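Notes for Riltau session, jaw comparison on suturing tasks. Speaker: Zane Kivi. Slot starts 2.15 pm.

Opening. Two controllers tested, Gakau and Boonchu, same arms, same task list. Say early that the jaws were not swapped between controllers. Last time this came up in questions and took 8 minutes.

Data. 2,954 grasp attempts logged, 2,199 kept after the time stamps were checked. The rest had a clock fault between arm and camera. Do not go into the clock fault unless asked.

Cameras. Wrist view for jaw angle and thread contact. Fixed view for needle handling and the distance between tips. Pause on the next four.
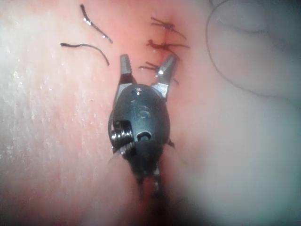
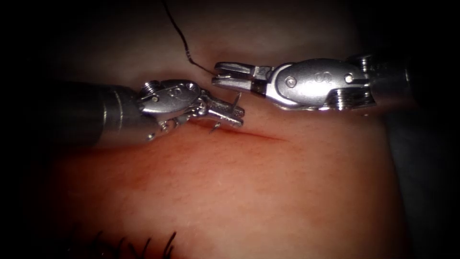
Fixed camera, needle held in the left jaws.

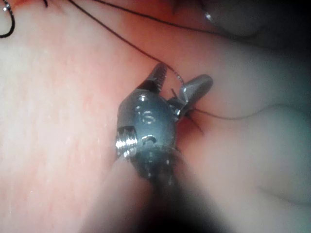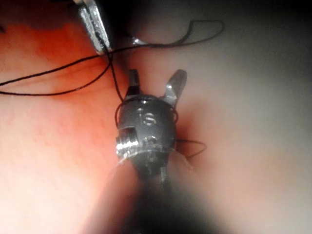

Scoring. A grasp counts if the thread stays put through a 2 second hold. Slips under load are scored apart from missed closures. The Jinamia scoring sheet lumps them together, so our totals will look worse than theirs on paper. Explain this before showing the table.

Result. Gakau closes faster. Boonchu holds a steadier force once closed and overshoots less on thin thread. With needles the gap is small and I would not choose on that alone.

Limits. One operator. Camera gain was fixed for the whole run, so glare on the metal upset the jaw tracker at some wrist angles. Those attempts are flagged in the table, not removed.

Next. Repeat with a second operator in January. Table goes up now, then questions.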